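手持夹爪试用与对比的一些小窍门

适用:在自家车间或工作室里挑选、试装、调整手持式夹爪和机械臂末端夹爪的人。
整理:梅拉哈特·居莱尔(Melahat Güler)
更新:2022年3月14日

这一页原先是贴在工具柜门上的几张便条,二月份换了一批夹爪以后重新抄了一遍。里面提到的型号有 Ostix 的短指夹爪、Hattar 的长指夹爪,控制器用的是 Plevum。别的牌子没有长时间用过,不写。

一、开箱之后先做的事

先别接电。用手把两根指头慢慢合上再推开,来回几次,感觉有没有卡顿。新夹爪的导轨里常有加工留下的碎屑,合到底的时候会有沙沙声。用软毛刷扫,再用干布擦一遍导轨,不要急着上油。油上早了,碎屑会粘成一团,后面更难清。

螺丝全部过一遍。出厂时拧得紧不紧看运气,Ostix 那一批里指根螺丝有松的,Hattar 那一批相反,紧得差点拧花。拧花的螺丝头可以垫一小片橡皮筋再下螺丝刀,多数能救回来。

包装里的小零件倒进浅盘,不要倒在桌面上。指垫用的沉头螺丝和标记块用的螺丝长得很像,长度差一点,混了以后会把指垫顶穿。浅盘用装饼干的铁盒盖就行,边高,磁铁贴在底下,螺丝不会滚。

二、指垫怎么选,怎么洗

光面指垫夹纸盒、书本、木块都可以,夹玻璃杯和塑料瓶容易滑。带小凸点的指垫摩擦大,夹瓶盖、勺柄、抹布比较稳,缺点是藏灰。车间里落灰多,凸点缝里一旦填满,手感跟光面差不多。

清洗用温水加一点洗洁精,旧牙刷顺着凸点的行列刷,横着刷一遍,竖着刷一遍。冲净以后立着晾,不要放在暖气上。酒精可以用来擦油污,擦完马上用湿布再擦一遍,长期用酒精,橡胶类的垫子会发硬。

左右两片一起换。只换一片,新旧厚度不同,合拢以后尖端会错开,夹薄片的时候东西往一边转。纳比勒(Nabil Darwish)图省事只换过左边,夹一张卡片夹了一上午都是歪的,换了右边才正过来。

双面胶贴的指垫,贴之前把指头表面用细砂纸轻轻打一下,擦干净,贴上以后用木夹子夹一夜。

三、镜头和视野

相机装在夹爪后方,用广角镜头,视野里会同时有指头、工件和大半个房间。调的时候先看指尖:合拢状态下,两根指头应当在画面中间偏下的地方碰到一起,左右大致对称。偏了就松开相机座,转一点,再看,别一次转到底。

外壳不要选亮面的。白色亮面外壳在吊灯底下会反光,曝光一降,远处就黑了。已经买了亮面的,贴一层哑光膜或者美纹纸胶带都能应付。

镜头布单独放一个密封袋,不要跟擦手的布混着用。镜头上的指印在屏幕上不一定看得出来,碰到灯光就是一片雾。

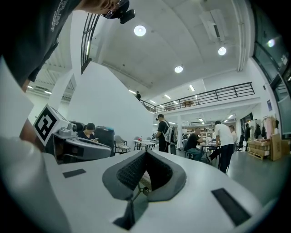
夹爪相机视角:两指在尖端相抵,左侧是另一只夹爪和标记块。

两只夹爪同时试的时候,标记块的位置要先定好。标记块是方的,几个面都印有黑白图案,装的时候留意别让手腕或者袖口挡住朝向对方镜头的那一面。图案用哑光纸打印,贴平,边角有气泡的撕掉重贴。用湿布擦过的图案容易起毛,起毛以后识别会时有时无,找原因要找很久,不如直接换一张。

每次拆装过标记块,都重新做一遍标定。嫌麻烦可以在底座和外壳的接缝处用铅笔画一道线,线对不上就说明动过了。

四、对比两只夹爪的办法

对比要用同样的东西、同样的桌子、同一个人。换了人,手劲和习惯都变了,比出来的是人。我们固定用5样物件:一只搪瓷杯、一卷胶带、一把木勺、一块叠好的毛巾、一枚一元硬币。硬币最难,多数夹爪都在硬币上分出高低。

每样物件夹7次,成败都记,中间不调任何东西。调了就从头来。记录用纸笔,画正字,事后再抄进表格。一边夹一边敲键盘,夹爪放来放去,磕坏镜头座的事出过2回。

桌面铺一块深色的毛毡,硬币掉下去不弹,浅色的物件也看得清楚。毛毡四角用夹子固定,不然夹毛巾的时候会把毛毡一起带起来。

Ostix 的短指合得快,夹杯沿、夹木勺都顺手,夹毛巾时容易只夹到表面一层。Hattar 的长指伸得进盒子,能从角落里掏东西,但指尖软一些,夹硬币时会张嘴,得压低角度从侧面铲起来。日常收拾桌面用短的,翻箱子用长的。只能买一只的话,买短的。

里扎尔(Rizal Sembiring)的意见跟我不同,他认为长指换上硬一点的指垫以后可以两头兼顾。他那副指垫是自己裁的,裁得很齐,我裁的不行。

五、重量和手腕

手持的夹爪,超过半个小时手腕就会酸。外壳轻的不一定省力,要看重心。把夹爪横放在一根手指上找平衡点,平衡点离握把越近越好。镜头座装得太靠前,平衡点会往前跑,可以在握把尾部粘配重。我试过粘300克,太沉,后来减了一半,合适。

配重用布基胶带缠,不要用热熔胶。热熔胶粘在光滑塑料上,夹爪一磕就整块掉下来。

扳机发涩,多半是弹簧一侧蹭到外壳。拆开,在弹簧座上垫一小圈电工胶布。记得垫完要试一试能不能完全回弹,垫厚了指头张不到最大。

六、线和电

数据线在手腕处留一个松弛的弯,用魔术贴扎在前臂上。扎带太硬,拉紧了会勒线皮,换线还要剪。背着设备走动时,线从肩后走,不要从胸前走,弯腰的时候胸前的线会挂到桌角。

Plevum 控制器的插头要插到有一声响为止。插不到底也会亮灯,只是走几步就断。萨迈尔(Samer Haddadin)在插头上缠了一圈红胶带,插到底以后红胶带刚好贴着外壳,看一眼就知道。这个办法后来大家都用了。

电池充满以后写上日期,横着放进盒子;用过的竖着放。这样在光线差的地方伸手一摸也分得出来。鼓包的电池不要再用,也不要扔进普通垃圾桶。

七、场地

在大房间里试,先把过道让出来。纸箱靠墙码好,高的放里面,椅子推进桌下。戴着设备低头看桌面的人看不到脚边,地上不要留工具箱和背包。

窗边的位置上午和下午光线差得多。对比试验尽量在同一个时段做完,做不完就拉上窗帘只开灯。灯管老化有闪烁的,画面里会出现一道一道的横纹,调快门能压下去一些,换灯管更省事。

地面反光强的,铺一块旧地毯。地毯边要压住。

八、收工

指头合拢到还剩一条缝的位置再放进箱子,完全合死放久了,指垫会压出印子。镜头盖盖上,控制器拔电,线绕成大圈挂起来,别绕在夹爪上。

德龙兹卡(Drondska)出的那种泡棉箱可以自己抠格子。抠的时候先用夹爪在泡棉上按出轮廓,再往里收一点下刀,放进去才紧。抠下来的碎块别扔,垫镜头座正好。

箱盖内侧贴一张纸,写上最后一次清洗指垫和最后一次标定的时间,谁用完谁填。

补充:有人问凸点指垫能不能用硅胶锅垫来代替。梅松(Maysoun Moussa)试过,剪下来用双面胶贴,夹杯子没有问题,夹木勺时会整片搓起来。临时顶一天可以,边上多留一点,翻折到指背再粘。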